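Workshop Courses > Build Notes > Two-Arm Table

Handout 7: Wrist camera, head camera, and the bin
By Willy Groen, October

These notes continue from Handout 6, in which we fixed the arms and ran the cables. Please read them before you come to the shared workshop, because the evening is short and the table must be free again at 20:00 for the Hermans group.

1. The wrist view

The small camera on the wrist moves together with the gripper. For this reason its picture has no fixed "up". When the wrist is turned, the table edge becomes a diagonal line, and a beginner often thinks the camera has come loose. Check the bracket screws one time with the hex key, then trust them.

What you want from this camera is a clear view of both fingertips when the gripper is open. If one pad is missing from the picture, move the bracket a little and tighten again. The background may be plain, this does no harm.
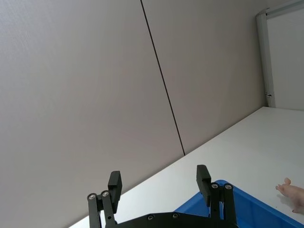
Fig. 1. Wrist view with the gripper open, blue bin at lower right. Note the tilt of the table edge.

Keep your hands out of the working area when the motors are enabled. If you must point at something for your partner, say "hold" first and wait until he or she repeats it.

2. Speed and limits

In the Radeo control program, set the speed limit to 20 percent for the whole first session. The gripper opening is given as a number from 0 to 1000, where 1000 is fully open. Do not send 0 with a hard toy between the fingers. Close in small steps and stop when the object does not slide anymore.

Mirjam Vandenberghe has written a short script for this which closes the gripper in up to 20 steps. You find it in the course folder under "ikness_close". Change only the first line, where your arm number stands.

3. The head view

The second camera looks over the table from above the arms. It shows where the things are in relation to each other, and the wrist camera cannot do this when it is near an object. We use both pictures together.

For the exercise, each arm has its own side. The left arm stays by the bin and the right arm takes the animal. Before you lift, compare the height of the open fingers with the rim of the bin. A finger that catches the rim will push the bin away, and then all your saved positions are wrong.
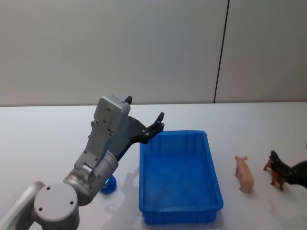
Must I calibrate the arms again after every lunch break?
Only if the power was off or somebody has moved the base. Otherwise, drive to the home position and compare the joint values with your written ones.

4. To bring next time

Your notebook with the home values, and the Wokura power supply if you took it home. Write the name of your group on the plug with tape.

Category: Robotics at home / Course material
Questions: ask Willy at the workshop desk | © Ikness Shared Workshop | Back to top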